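Labeling rules for paired hand-held grippers used on cloth: what is good practice?

Posted in Workshop and Lab Practice
Asked by pludov_bench, 2024-03-23
Viewed 842 times

I look after the recording sessions for a small group that collects demonstrations of cloth handling. People hold a gripper in each hand and lift, spread and fold garments, and the recordings are later used to train a two-arm robot. We started with one pair of grippers and no written rules. Now there are several pairs, two rooms and people who have never met each other working from the same shelf.

My problem is the paperwork side. At present each gripper has handwritten labels stuck on it, and the session sheet says which pair was used. Last September we had a batch of 800 recordings where the left and right units had been swapped partway through. The sheet gave the pair but not the hand, so we had to go through the whole batch to sort it out. Some of it we still don't trust.

I have been asked to write a short standard that a new person can read before a first session. I'd like to know:

What should be on the label and where should it go?
Should the rule fix which unit goes in which hand, or just require people to write it down?
How strict do other groups get about the way the cloth is held at the start? We have people who take the very tip of a corner and people who take a big handful, and both call it "holding the corners."
What do you do about the background? Half of our sessions are done at home.

I am not asking about software. The recorder stamps the time and the unit number and that part works. The trouble is all in what people do before they press the button.

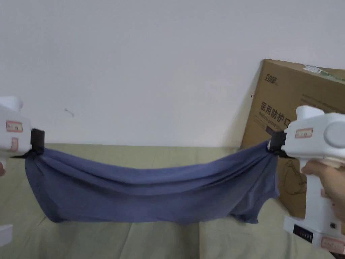

Filed under: Cloth handling > Two-handed work > Written procedures

I should add that we don't have a budget for new housings, so anything that needs a redesign is out. Labels, tape and a printed sheet are fine. The group is spread over two sites and the sheet will be translated, so short sentences would help.

3 replies, sorted by votes

Nii Asante
Member, 2,009 points

I wrote the procedure for a group doing much the same work, so I will go through your points in order. Take what fits.

Labels. Handwritten is fine for a trial and poor for a standard. In your photo both units carry small red-bordered labels with dark handwriting, and I would have to pick one up and turn it to be sure which it was. Use printed labels. Put the unit number and a single letter for the hand, L or R, and nothing else. No dates, no initials, no notes about repairs. Those go in the log. If you have old labels on the housing, take them off when the new one goes on. Two labels that disagree are worse than none.

Position. Put the label on the same place on every unit, where the person can read it while holding the grip. Then put a second copy on the base so that it can be read on the shelf. Write the position into the procedure with a drawing. "On the side" will be read in a different way by every person who sees it.

Which hand. Fix it. Don't leave it to the sheet. We required the hand to be recorded and people filled in the sheet at the end of the session from memory. Once we fixed it, the sheet only had to record exceptions. Our rule is two sentences: "A unit marked L is held in the left hand. If you must change a unit during a session, stop, close the session and open a new one."

That second sentence matters more than the first. It would have saved most of your September batch.

Starting hold. This is where I would be strict about the words and relaxed about the result. Cloth bunches in the jaws and you won't get the same pinch twice. In the photo the fabric is gathered into both jaws, with folds running in from each corner, and I would accept that as a start. What I would put in writing:

1. Each jaw holds one upper corner.
2. The cloth is clear of the surface below it.
3. The upper edge is drawn out enough that it isn't hanging in a deep loop. Do not pull it tight.
4. Hold still for a count of two before the first movement.

Leave out any distance in inches. We tried that and people spent their time measuring. For the big handful problem, print two photographs on the sheet, one you accept and one you don't. People follow pictures much better than the word "corner," and it gets you around the translation too. If the garment has no obvious corners, say in the garment list which two points to use. For a shirt we name the shoulders or the hem and never leave it open.

Background. Decide whether you want variety or not, then write that down. If you do want it, home sessions are good for you and the rule should only cover what isn't allowed: faces, screens, mail, anything with an address on it. Note the carton by the wall. The product printing on it wouldn't bother me, but there is a shipping sticker near the edge of the box and I would have that turned away or covered as a matter of routine, whether or not it can be read. Our sheet says "Look for paper labels behind you." It is the most common thing our reviewers send back.

Also give the procedure a version number and make people write that number on the session sheet. You will change the rules, and later you'll want to know which recordings were made under which version.

stostska_2
New member

We just use colored tape. Red is left, blue is right. Works for us.

rostami.k
Member

Mostly agree with the long reply above but I'd do one thing differently. Stopping and closing the session every time a unit is changed is a lot to ask if your units are unreliable. Ours drop out often enough that people began ignoring the rule, and a rule that gets ignored leaves you back where you started. We let them swap in a spare for the same hand, as long as they hold the new label up to the camera first and keep it there until it can be read. Changing hands is still a full stop.

On tape: be careful with color alone. We had a Rostami pair marked that way and one of our best people is color blind. Also check that the color isn't already used for something else. If your labels all have a red border and red tape also means left, somebody is going to read every unit as a left one. Letters first, color as an extra if you want it.

Some other things from our sheet that haven't come up:

Check both jaws before the session, empty, by opening and closing each one fully. Look for threads. Lint in the jaw changes how the cloth slips, and you can't tell later from the recording why a hold failed.

Keep a garment list with its own numbers. "Blue shirt" is no use once you own more than one.

A failed hold is not thrown away. Mark it as failed and carry on. New people delete their mistakes to be polite and you lose useful data.

Rest breaks. The units aren't heavy but holding two of them out in front of you gets tiring, and the starting holds get sloppy before the person notices. We put a break into the written procedure so that it isn't up to the person to ask.

Review a sample early. We used to wait until a batch reached 2,000 recordings and now we look at the first few from each person on the day they are made. Left and right mistakes show up right then.

pludov_bench
Original poster

Thank you, this is what I needed. I am going with printed L and R labels in two positions, fixed hands, and the version number on the sheet. I will try the full stop rule first and fall back on holding up the label if people push back. The line about paper labels goes in word for word if Nii Asante doesn't mind.

One follow-up for rostami.k: do your reviewers mark the failed holds, or does the person recording do it?

rostami.k
Member

The person recording, at the time, with one letter on the sheet. The reviewer can change it but has to initial the change.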